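Ticket: Collapsed crowns and over-curved brims on returned cap stock
Product line: Flollia unstructured twill, six-panel
Queue: Finishing and packing
Priority: Normal
Status: Resolved, monitoring
Assigned to: Ciarán Fahy

Reported problem

Customer (Keogh, retail) rejected part of the July delivery. Complaint reads: "Caps arrive flat at the back and bent at the front, will not sit on the shelf pegs." Delivery was 2,275 pieces in two colors, tan and blue-gray. Keogh sent back one carton from each color for inspection. No complaint about stitching, sizing or shade.

Initial checks

Carton dimensions match the packing spec. Outer walls not crushed. Tape intact on receipt at our end, though the cartons had been opened and resealed by the customer. Count per inner sleeve was 19. Spec for this style is 16. Both returned cartons had the same overfill, so the line was working to the wrong sheet.

Pulled the sheet from the packing station. It was the Elura sheet. Elura is the same outer carton but a thinner brim board, and 19 is correct for that style. The two sheets differ by one character in the style code.

First attempt

Unpacked a sleeve from each color and left the caps on the table overnight, crowns up, no forms. No measurable recovery by 7:30 the next morning. Brim height at center unchanged on all pieces checked. Crowns still down.
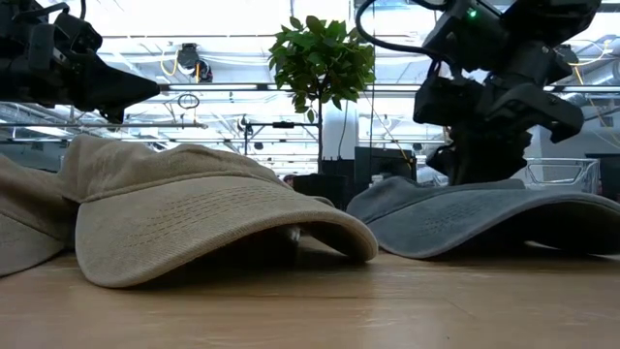
Brim curvature and crown collapse were logged as one fault by the customer. They should be treated as two. The crown on this style has no buckram and is expected to slump when set down without a form, so a wrinkled crown alone is not grounds for rejection. The brim is the actual defect. On the tan cap left of center the brim arches up in the middle and carries its weight on the two ends, and the blue-gray one has gone into the same kind of long arch. Approved sample has a shallow curve. Parallel stitching on the brim follows the bend, and I found no popped threads on any piece I handled.

Second attempt

Steamed 13 tan pieces on the Zastov head form, standard cycle, then clamped the brims on the shallow block until cool. Crowns came back fully. Brims came back to within tolerance on all but two. Those two had a crease in the board itself, which can be felt with a thumb from the underside. Steam does not fix a creased board.

Repeated on the blue-gray. Same cycle, same result, except that the darker cloth showed a faint clamp mark on one piece. Added a cotton pad between the clamp and the brim. No further marks.

Cause

Overfilled sleeves. At 19 to a sleeve the outer edges of the brims are forced inward and the center rises. Pressure on the nested crowns flattens them at the same time — hence one complaint covering both.

Actions

1. Elura sheet removed from the Flollia station. Style codes now printed in full at the top of each sheet.
2. Remaining stock from the same run repacked at 16.
3. Rework instruction issued for returned caps: steam, pad, clamp, cool. Creased boards go to seconds.
4. Keogh told to expect replacements for both cartons and asked to open the rest on arrival at store level. Caps can stay in the sleeve if the brims are within the curve gauge.

Notes

Rework time is around four minutes a piece including cooling, so it is not worth doing on less than a full tray. Do not stack reworked caps until the next shift. The head form needs a new cover before the next large batch — the seam on the old one is starting to print through on the crown.

Ticket stays open in monitoring until the next Flollia delivery has been checked by the customer. Reply here with sleeve count and style code if the fault comes back.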